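The Night Ferry to Sadard

By Yaqin Ding

The last ferry to Sadard left at ten, and Corine made it with her boots untied and half a cinnamon bun in her mouth. She had run the whole length of the pier! She had not run like that since school, and she stood on the deck puffing and grinning while the ropes came in.

"You're the fiddle," said the man at the ramp.

"I'm the fiddle," said Corine.

"They said you'd be taller."

His name was Sjöberg and he had worked the crossing for more than 12 years. He took her up to the wheelhouse, where it was warm and smelled of coffee and wet rope, and he cleared a stack of tide tables off the good chair so she could put the case down flat. He wanted to know everything. Was it old? Was it loud? Could she play the one about the miller's daughter, the fast one, the one his mother used to hum over the dishes?

She could. She played it right there, with the windows rattling and the lights of Wavport sliding away behind them, and Sjöberg beat time on the brass rail with a teaspoon. He was terrible at it. He was early on every turn, and he laughed so hard at himself that she lost her place and had to go back to the top.

"Again," he said. "Oh, again!"

So she played it again, and then the slow one in D that she had been saving for the wedding, because it was that kind of night — black water, no wind at all, and stars right down to the edge.
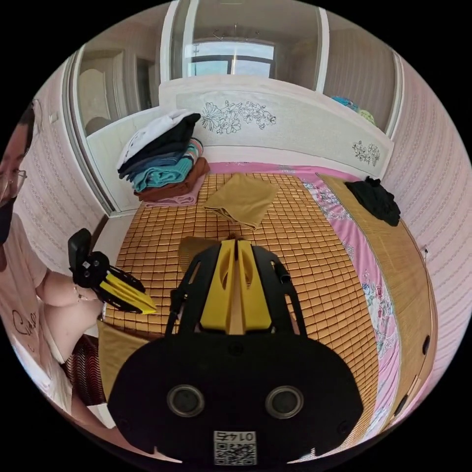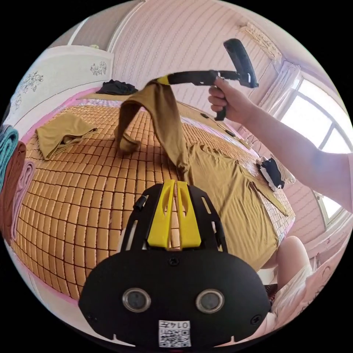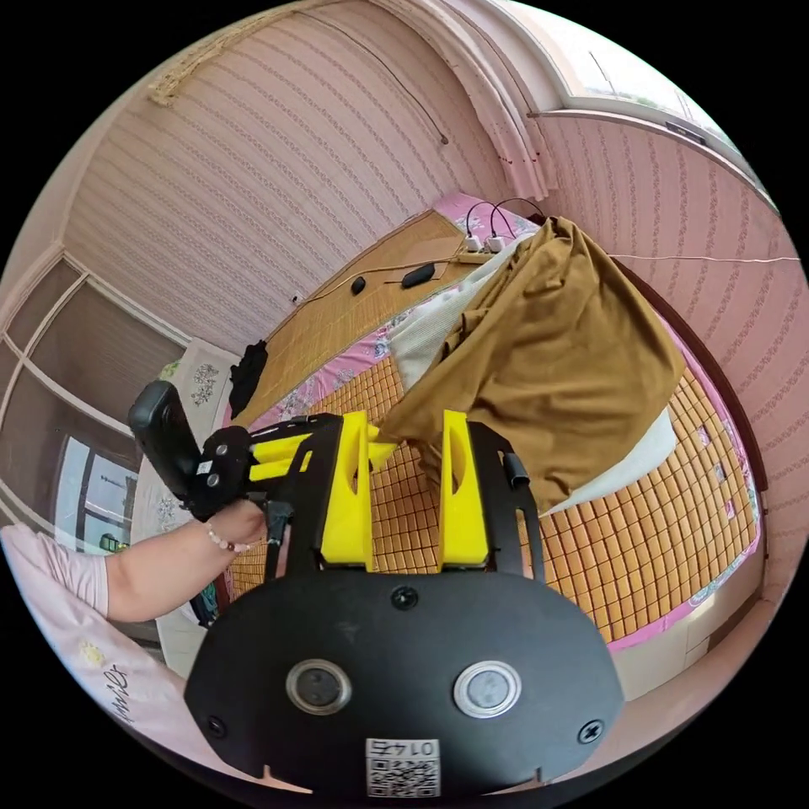
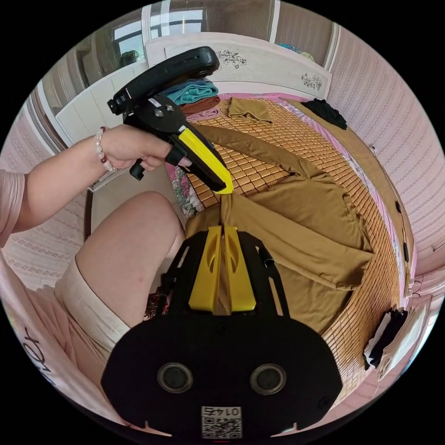
Photos: Sverre Berge

It was past midnight when the island came up. Corine had expected one lamp on a post. What she got was the whole hillside lit up, every window, and people coming down the road with lanterns and flashlights and one small boy in a bathrobe ringing a cowbell with both hands.

"Is that for the wedding?" she asked.

"That's for you," said Sjöberg. "There hasn't been a fiddle on Sadard since Anders sold his. That was the April I got my license. They've been dancing to a radio."

"A radio," said Corine. She felt this deeply.

"And it only gets the one station. Farm prices, mostly."

She thought of them waltzing to the price of barley and had to hold on to the rail. Then the ramp went down with a bang, and an old woman in a man's overcoat walked straight up it before the chain was off. She took Corine by both elbows and looked her over.

"I thought you'd be taller," she said.

"So I hear."

"Are your hands cold?"

"Freezing."

"Then there's soup first. Then the miller's daughter."

There were 73 steps up from the harbor, and the boy with the cowbell called out every one of them. Somebody had carried her bag on ahead. Somebody else had the case and was holding it out in front of him like a birthday cake, and each time his foot slipped the whole crowd gasped and then cheered when he caught himself. Corine laughed until her ribs hurt. She had come for 2 days and a flat fee, with a return ticket in her coat pocket, and already three people had asked her what she was doing at midsummer.

The hall doors were propped open with a milk can. Inside they had pushed the benches back to the walls and swept the floor, and the bride was up on a chair in her socks, pinning a string of paper birds to a beam.

"Is she here?" the bride shouted. "Is that her? Is she tall?"

"No!" the whole crowd shouted back.

Corine sat down on the edge of the stage and ate her soup, which had dill in it and far too much pepper, and she had two bowls. Sjöberg came in behind the others with his cap in his pocket. He had tied up the ferry and turned off her lights. He still had the teaspoon.

She wiped her hands on her skirt, tightened the bow, and nodded at him to count them in.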